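Vakeo Panel Helper - arm and cart kit for working cabinet controls

I build these in the shared shop at Nendutness, evenings mostly, and this page covers the whole kit plus the stuff I keep getting asked by email.

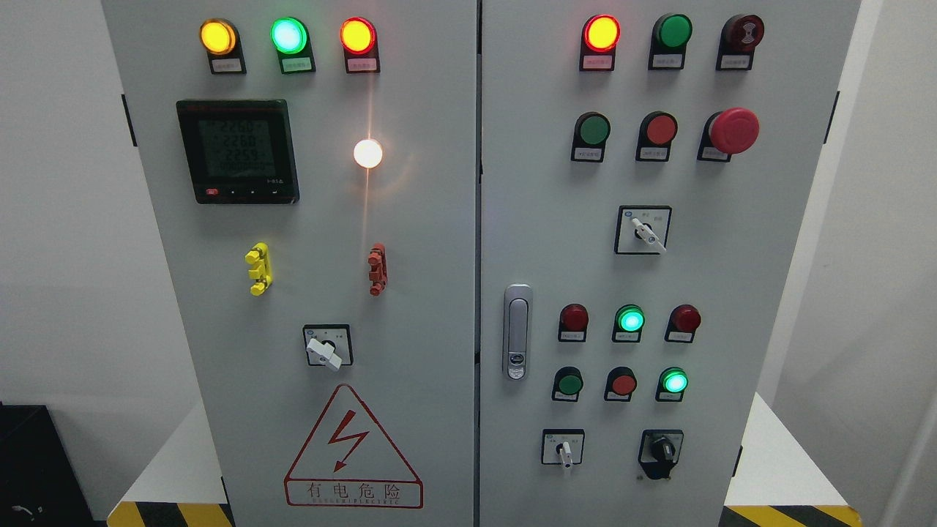
What it's for

Vakeo is a small arm on a rolling cart that walks up to a control cabinet (well, gets pushed up to it) and works the front of it for you. It presses buttons, turns selector switches, and reads back which lights are on. That last part took way longer than the pressing did!

I started it because I wanted my dust extraction and compressor to start up in order without me standing there, and I didn't want to open up a perfectly good cabinet and rewire it. A person can work the front of the door, so I figured an arm could too. Then other people in the shop wanted to try it on their own gear and it turned into a kit.

The two-door cabinet is what I develop on. It has a bit of everything: flush buttons, a mushroom-head emergency stop that sticks out a good deal further than its neighbors, rotary switches with white levers, one with a black knob, a recessed handle, and plenty of lights in different colors. If a new version of the software gets through a full session on those doors I let it out to everyone else.

What's in the kit

Arm, six joints, assembled and tested
Rolling cart with locking casters and a leveling foot at each corner
Lai controller board, already flashed
Camera and mount for the wrist
Two fingertips: the soft pad for buttons and the forked one for levers
Wall supply and all the cables, labeled at both ends
Printed card of calibration marks
The hex keys (please don't lose the small one, it's an odd size)

You bring a laptop, a flat floor and something to push.

The numbers

Reach: 783 mm from the base to the tip of the soft pad
Base height on the cart: 857 mm from the floor
Price: $1071 for the kit, shipping on top
Works with: standard round panel buttons, short-lever selectors, most knobs a hand can turn with two fingers
Doesn't work with: key switches, touchscreens, anything behind a clear flap

The base height is fixed on this version. I know, I know. I tried a lifting column and it wobbled so badly at the top that the arm missed buttons it could hit all day long from the fixed stand. If your controls are down near your knees you'll want the short cart from Tranitz instead, and the bolt pattern matches, so you can just move the arm across.

Buttons

Pressing is the easy part, mostly. You show Vakeo a control once by hand-guiding the arm to it, give it a name in the software, and it saves the spot along with a little picture of what's around it. Next time the cart is parked a bit crooked it uses that picture to line itself up again.

The thing to watch is travel. A flush button and a big mushroom head want completely different approach distances, and if you teach them both with the same settings the arm will come in too close to the tall one on its way past. Set the keep-out height for anything that sticks out BEFORE you teach the buttons beside it. I put mine in as a fat cylinder with a generous margin.

And leave the emergency stop out of the routine altogether. Vakeo has no business using it. It belongs to the people in the room, and the cart should be parked so a person can get a hand to it without leaning around the arm.

Levers and knobs

Use the forked tip. It drops over the lever, the wrist rolls, and the board feels for the click. Levers that rest at an angle are fine as long as you teach both ends of the turn. My first fork was too wide and kept slipping off the white levers at the end of the turn, so the current one is narrower and has a rubber lining. It does leave a faint gray mark over time. Rubbing alcohol takes it off.

Round knobs are slower. The fork has to find the ridge first and sometimes it goes around twice looking for it.

Reading the lights

This is the part I'm proudest of, and the part that still needs the most babysitting.

A bright lamp doesn't look like its color to a camera. The middle of a green one goes nearly white, a white one grows an orange halo, and amber and red-orange get awfully close to each other. So the software looks at the ring around the bright middle instead, and it compares every light to a shot of the same door with that light off. You need to give it those off shots. Skip them and it will still make a guess, and it will be very confident about it.

Shiny paint is the other headache. A strong lamp leaves a streak down the door under it, and early on Vakeo read one of those streaks as a second light. There's a mask tool for this now. Draw a box over the streak and you're done.

It can read a panel meter too, if the digits are big enough. On my development cabinet the meter shows a stack of readings in the 220s and it picks up the bright rows well. Dim rows, so-so. Tiny label plates, forget it - type the names in yourself.

Setting up

1. Park the cart square to the door and lock the casters.
2. Wind down the leveling feet until the cart stops rocking.
3. Stick the calibration card on the door with painter's tape, anywhere flat.
4. Run the card routine and let it finish.
5. Take the card down, teach your controls, and save.
6. Run everything at the slow setting with your hand near the stop.

If you have hazard tape on the floor in front of the cabinet, please don't peel it up to make room for the feet. They sit on top of it just fine.

Please read this bit

The kit works the OUTSIDE of a closed cabinet. That's all it's for. If your door has a live electricity warning on it, then it means you and it also means the arm, which is a metal thing full of wires. Doors stay shut and latched while the cart is there. I won't help anybody run it on an open cabinet, so don't email me about it.

Also, anything that starts a machine needs a person watching the machine. The camera sees the panel. It has no idea if someone's sleeve is in the belt.

Wear and spare parts

The soft pad is the only thing that really wears. My longest-running pad did 205 hours before it started to go shiny and slide, and I swap them earlier than that now. Spares come in pairs. The forked tip lasts much longer, and I'll send you the print file if you'd like to make your own (solid infill, please, the hollow ones snap at the neck).

Wrist cables are on the same connector as the old kit, so those swap straight over. Lai boards from the February batch need one update before they'll talk to the new camera. Plug it in, the software asks, say yes, go get a coffee.

Ordering

I build in small batches, so there's usually a wait. Write to me through the shop's contact form with a straight-on photo of your panel and the height of the highest and lowest controls, measured from the floor. I'll tell you if it'll reach. If it won't, I'd much rather say so before you've paid for it!

Pickup at Nendutness is free, and you can try the arm on the two-door cabinet while you're here. Bring your own laptop if you can, mine is usually busy running it.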